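Subject: Re: [teleop-users] Shirt folding by hand guiding or by leader arm?

Wrist camera view from our Clandby bench, red shirt, ahead of a fold:
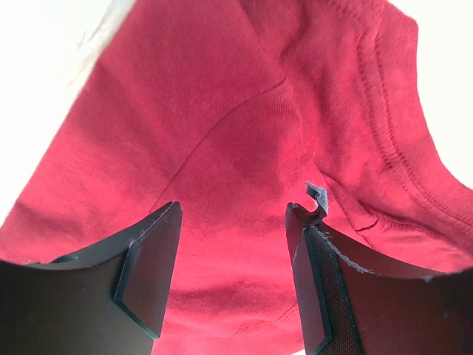 Drerner wrote:
> We recorded 193 folds by hand guiding and the policy still grabs two
> layers when it should take one. Holding the arm by the wrist, you feel
> the table but you can't feel the cloth, and your own forearm ends up in
> the overhead view. Is a leader arm any better for this, or are we just
> short of data? Timell told us to aim for 2000 before judging.

I'd switch to the leader arm before recording any more. We did both at Clandby. Hand guiding was fine for pushing a shirt flat, but for picking up an edge the operators pulled the gripper sideways without meaning to, and the policy learned the sideways pull.

With the leader arm we threw out the old set and started over. 66 folds got us further than the whole first batch. Some settings that mattered:

Operator watches the wrist view only, on a monitor, back to the table. If they can see the cloth directly they use things the policy never gets.

Close the gripper slowly and pause before lifting. Fast closes came out as double grabs.

Keep the failed grasps where the operator lets go and tries again. Cut the ones where they give up.

Change the finger covers before they fray. Knits catch on a rough edge and you end up recording the snag.

Exposure on the wrist camera should be locked on the cloth. Ours still blows out the white around it, but the seams stay readable.

I can put the Ambrosio config file on the list server on Friday if you want it. It has 2 gripper speeds in it, use the lower one.

> Also, do you re-crumple the shirt between takes?

Yes, every time. Pick it up and drop it.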